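Recording a put-away task with a hand-held gripper: sticks into a jar

412 shares | 3 comments
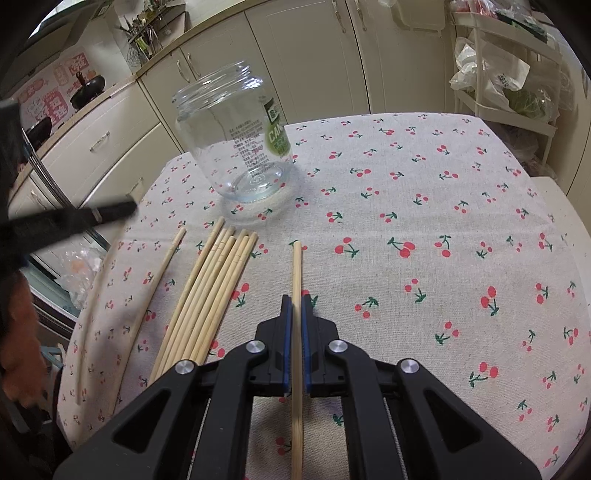 Mid-pick on the jar task, with one stick in the jaws and the rest still on the cloth.

This guide covers one task from start to finish: picking thin wooden sticks off a table and putting them in a glass jar. It assumes your gripper is already calibrated and its camera is recording properly. If it isn't, do that first.

Thin sticks are a good second or third task for a new collector. They roll, they lie close together, and the jar mouth is small enough that a lazy wrist angle shows up straight away.

What you need

- A hand-held gripper with soft pads on the jaws
- An open jar, tall enough that the sticks don't tip it over
- Chopsticks, skewers, or any other thin sticks you have at home
- A table you can reach from at least two sides

Mix the sticks if you can. Squared chopsticks and a pointed skewer behave differently in the pads, and the model needs to see both. Use an ordinary kitchen or dining table. A patterned tablecloth is fine, and so is a busy kitchen behind it. We used to clear everything away, and the policy we trained on that data got lost as soon as it was moved to a different room.

Setting up

1. Put the jar toward the back of the table, where the camera will see it for the whole reach.
2. Lay the sticks down in front of it or to one side. Leave some close together and at least one by itself.
3. Check that the jar mouth is not hidden behind your own gripper when you hold it in the start position.
4. Wipe the lens. Kitchens are greasy.

Recording an episode

1. Start with the jaws open, above the near edge of the table. Hold still for two seconds.
2. Move to one stick. Line up the jaws so they close across it.
3. Close the jaws slowly. Stop squeezing once the stick is held. Crushing the pads throws off the width reading.
4. Lift, turn your wrist until the stick is upright, and carry it to the jar.
5. Lower the end past the rim before you open the jaws. Don't drop it from above.
6. Return to the start position and hold for another two seconds. Stop recording.

One stick is one episode. Some teams record the whole table in a single take and split it later. It can be done, but the splitting takes longer than pressing the button.

If you miss

Keep recording. A missed grasp followed by a good second try is useful, and we tag it as a recovery. Throw the episode out only if you touch the stick with your other hand, knock the jar over, or cover the lens.

How many to collect

We aim for 600 good episodes per task, spread over 3 homes or more. Move the jar and re-lay the sticks after every full clear. Change the cloth or the table when you can. Six hundred takes of the same layout will teach the model that layout and not much else.

Naming and upload

Name each folder with the task, the home and the episode number, then upload at the end of the session. Add a note if the lighting changed partway through.

Comments (3)

Uchenna Nnaji
Do you take the sticks out again as a separate task, or just tip the jar out between rounds?

Behrouz Zarei
We tip it out. Taking them out is a separate task with its own start position. I'm hoping to have it written up in May.

skewerface
Tried this with bamboo skewers and they kept spinning in the jaws. Gripping closer to the middle fixed most of it.

Related

Choosing jaw pads for thin objects
Tagging recoveries in Hudulix
Bindo task notes: folding a tea towel
How to tell when a camera is out of sync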